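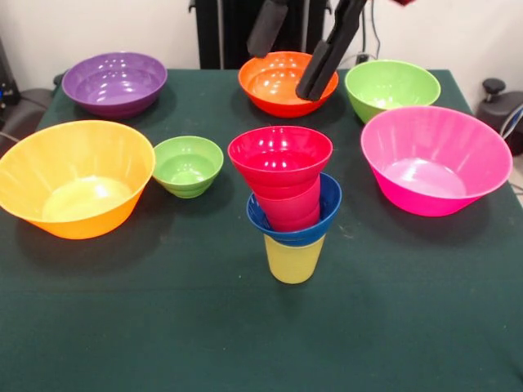

Colorful plastic bowls and a stack of cups on a dark green cloth.

5 min read

We use cookies to remember your settings and to see which stories people read. Accept | Manage choices

A kidney nurse on learning to do dialysis at home

When I first called Jayanthi Iyer to set up a time to talk, she asked whether I could come before seven in the morning, and when I hesitated (I am not at my best before seven) she laughed and said that was fine, the afternoon would do, but I'd miss the good coffee. So I went in the morning. The home dialysis training unit at Yammine Hospital is on the ground floor, past the blood lab, and at that hour the only sounds were a floor polisher somewhere down the hall and Iyer humming as she unlocked the supply cabinet.

She has been a kidney nurse for most of her working life, first in Potska and then here in Sorkau, where she now teaches people to run their own dialysis treatments in their own bedrooms and living rooms. It takes weeks to learn, and she sits beside each person for nearly all of it.

"People come in the first morning and they have their coat on," she told me, pouring the coffee, which was every bit as good as promised. "They sit down and they keep the coat on. I never say anything about it. Usually by the end of the first week the coat is on the hook, and then I know we can start on the needles."

The needles are what most people want to ask her about. Many of her patients learn to place their own, and she is very plain about the fact that it's frightening. She won't tell anyone it doesn't hurt. She lets them hold the tubing, tape and untape it, practice on a foam arm for as long as they like, and then one day they do it for real with her hand resting on the chair next to them.

"I had a man who practiced on that foam arm until it was more hole than arm," she said. "We had to order a new one! And then he did his own needle the first time, perfectly, and he cried, and I cried, and his wife went out to the hallway and called their daughter."

I asked her what training looks like for someone who has never so much as taken their own blood pressure. She said that describes nearly everyone. The first days are spent on washing hands and writing things down. After that come the machine and its alarms, and she sets the alarms off on purpose, over and over, while people are chatting or eating a sandwich, so that the noise stops making their hearts race.

"At home it will go off when you're watching your show," she said. "So I want you to have heard it when you were thinking about something else."

One of the people she trained, Virgilio Panganiban, had agreed to join us, and he arrived while we were on our second cup, a tall, soft-spoken man who used to drive a delivery route and still talks about distances in terms of traffic lights. Before he switched to home treatment he was coming into the clinic 4 times a week — his doctors had added a session — and he and his sister-in-law, Suha Sleiman, had built their whole lives around the drive.

"You leave in the dark, you come back and you sleep," he said. "Then you get up and it's almost time to think about going again. I missed my own street, if that makes sense. I didn't know who had moved in across the road."

Now he does his treatments in the evening, in a recliner by the front window. Sleiman, who trained along with him, helps him set up and then goes to do her own things. He was careful to tell me that it isn't easy. The boxes of supplies fill most of a closet and part of the hallway. There's the water hookup, which took two visits to get right, and there was a night in January when the power flickered and he had to return his blood by hand, the way Iyer had taught him, with a flashlight held under his chin.

"I could hear her voice," he said, nodding at Iyer. "Slow down, Virgilio. Read the card."

"I do say that," said Iyer.

The card is a laminated sheet that every patient takes home and hangs on the machine. Iyer wrote it with a colleague, Maysoun Zoubi, a renal dietitian who also sits in on training for the food side of things, and they have rewritten it 5 times. Patients send in their complaints about the wording and the two of them go back and fix it. The latest version has larger print and has lost the word "subsequently," which Zoubi told me over the phone she was glad to see go.

Food came up a good deal, as it does when you talk to anyone about kidneys. Zoubi said that people who do more frequent treatments at home can sometimes have a little more freedom in what they eat and drink, but that it depends on the person and their lab results, and she would hate for anyone to read an article and go pour themselves a big glass of orange juice. She asks new patients to bring in whatever they actually like to cook, and they start from there.

Home dialysis isn't for everyone, and Iyer was firm on this when I asked whether more people ought to be doing it. Some of her patients live alone and don't want the worry. Some have homes too small for the boxes, and some simply like the clinic, where they know everyone and somebody else does the thinking for an afternoon. "I've had people do the whole training and then say, Jayanthi, I want to go back to my chair upstairs," she said. "And I walk them up there myself. They learned a lot. It wasn't wasted."

What she'd like is for people to be asked sooner. Often they reach her after a year or more of clinic treatment, having never heard that there was another way. Anas Fakhoury, the kidney doctor who runs the unit, has begun bringing it up at the very first appointment, and a small grant from the Tatach Fund now pays up to $300 per household toward plumbing and electrical work, which used to be where a lot of plans quietly fell apart.

By then it was nearly eight and a woman had come in and taken the chair by the window. Iyer got up to greet her, then turned back to tell me there was more coffee in the pot if I wanted it, and that I should rinse the cup when I was done. The woman still had her coat on.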